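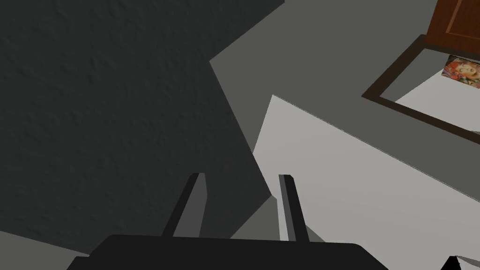
Gripper, open, with the room beyond

Bolville Water Users Association
Minutes of the regular meeting, 06/07/2015

1. Opening
The chair opened the meeting at the district office. A quorum was present. The agenda was accepted with item 7 moved ahead of item 6.

2. Minutes of the previous meeting
Approved with one correction. Under "Lateral repairs," the word "upstream" is to read "downstream."

3. Source and storage
The level at the Serkidura reservoir stood at 83 percent of usable capacity on the morning of the meeting. Inflow from the north ditch is below the seasonal average and is expected to fall further before August. The operator recommended no change to the present rotation. Members on the lower lateral asked that the gauge reading be posted at the headgate as well as at the office. Agreed.

4. Masilela lateral
Seepage continues along the unlined section below the county road culvert. The engineer presented two options:
(a) Line the full section with concrete after the end of the irrigation season.
(b) Place compacted clay at the two worst points now and review the rest in the fall.
Option (b) was moved, seconded, and carried. One member voted against and asked that the vote be recorded. The contractor is to keep the ditch road open to farm traffic during the work. Turnouts on this lateral will be closed for one day, with notice mailed to affected users.

5. Metering
The Skestumik meters on the upper turnouts have been read monthly since installation. Readings agree with the weir measurements except at the last turnout, where the meter reads low. The operator will pull that meter, clear the screen, and check the straight run of pipe ahead of it. Until the check is complete, deliveries at that turnout will be billed from the weir reading.
A request to move from monthly to weekly readings was discussed and tabled. The added labor has not been priced.
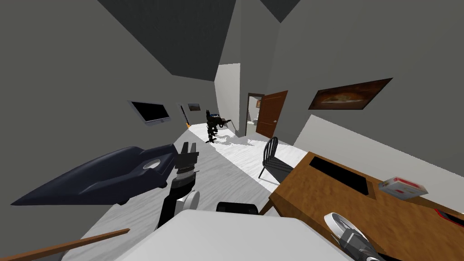

7. Assessments
The late fee remains at 100 dollars per account. Accounts still unpaid at the end of August will be shut off at the turnout under the bylaws. A request to waive the fee for one account was denied.

6. Weed control
Spraying of the ditch banks is to be finished before the next rotation begins. Users with gardens along the bank may opt out in writing and must then clear their own frontage to the waterline.

8. Other business
The lock on the lower headgate has been changed. Keys are at the office and must be signed for.

9. Adjournment
There being no further business, the meeting was adjourned. Draft minutes to be posted at the office.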